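Come and be my Wednesday person at Niven (paid, part-time, lots of eating)

Right, so I need some help, and I've put off writing this for so long that my sister has threatened to write it for me. I'm Bukola Briggs and I run Niven, a small supper club and cookery class in the back half of the old chapel at Fustulholm. We started with a borrowed hob and one long table and now we're full most weeks, which is lovely, and also I'm knackered!

I'm looking for one person to work alongside me every Wednesday, starting in January. You'd come in at two in the afternoon, we'd prep together, the class arrives at six, everybody cooks and eats, and we're usually locked up by half past ten. It's the same day every week, so if you've got college or kids or another job you can plan your life round it. 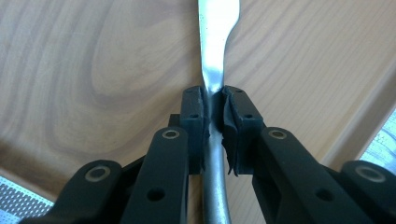
You don't need a certificate or any restaurant experience. I learned from my mum and from burning things, and most of what I do here I could show you in a month or so. I'd much sooner have somebody who notices when the quiet woman at the end of the table has got stuck with her dough and goes over for a chat. The cooking itself is home cooking: flatbreads, stews, a lot of fried plantain, fishcakes when the van's been. If you can slide a flat metal spatula like the one on the table there under a fishcake and turn it over in one piece, you're already ahead of where I was when I opened. If you can't, you'll be able to by Easter, I promise.

What you'd be doing

Chopping, mostly, at first. Onions by the sackful, so bring your own goggles if you're a crier (I am). Then weighing out for the class, laying up, greeting people at the door, helping while they cook, and washing up with me at the end with the radio on. Once you've settled in I'd love you to take a class yourself now and then, with your own recipes. The last person who helped me did a dumpling night and we had a waiting list for it.

There's also a bit of fetching and carrying. The veg comes from Zaletti on the corner and they don't deliver, so one of us walks over with the trolley. If lifting is a problem for you, tell me and we'll swap jobs about, it's no bother.
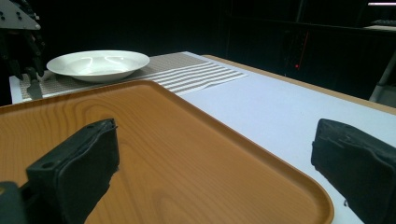
Money and the boring bits

It's £200 for the two Wednesdays in each fortnight, paid straight into your bank on the Friday after the second one. Your supper's included and so are leftovers, and there are always leftovers. We close for most of August and I pay you for two of those weeks anyway. I'll also cover your food hygiene course, which you can do online at home before you start.

Getting here: the Duvatus bus stops right outside and the last one back is at ten to eleven. I'll drop you home if we miss it, and we have missed it. There's one step at the front door and a ramp round the side.

How to get in touch

Please don't send me a CV with a personal statement at the top, I go cross-eyed. Write me a short note, or record me a voice message if writing isn't your thing, and tell me what you last cooked for somebody else and how it went down. Disasters very welcome. Email jobs at Niven or put a note through the chapel door, the green one, not the one with the bell.

I'll ask a few people in for a cup of tea and then a trial evening, paid at the same rate as everyone else. I'm hoping to have it all decided before Christmas, and I'll reply to everybody who writes, though I might be slow if it's a class day.

Oh, and there's a cat next door who thinks he works here too. He isn't allowed in the kitchen, whatever he tells you!

Bukola x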